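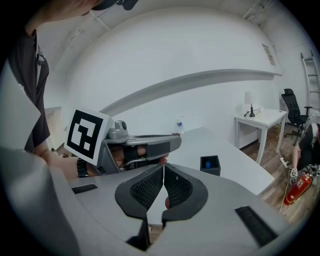

Audio notes from the Belthorpe short, part one. Running time is 23 minutes, and nearly all of it is children talking in a school hall.

The hall was the problem. Hard floor, bare walls, long decay. We hung two moving blankets behind the camera and one above the chair. That took most of the ring off the consonants.

Lavalier mics went on every child. Small children hit their own chests when they get excited, so the boom track ended up carrying over 313 of the lines in the final cut.

Boom height: just out of shot, angled at the breastbone. Pointing it at the mouth gave us too much breath on the quieter speakers.

Sync was done in Rollix. It matched everything except the clips under 2 seconds, which I lined up by hand from the clap.

Transcripts next. 1720 lines, one row per line, with timecode, speaker initials and a column for "usable". Search the column, build the paper edit, then open the timeline. Doing it the other way round cost us a week on the last film.

Music is still temporary. Birkeo are sending stems in March and the mix waits for those.

Part two will cover the grade.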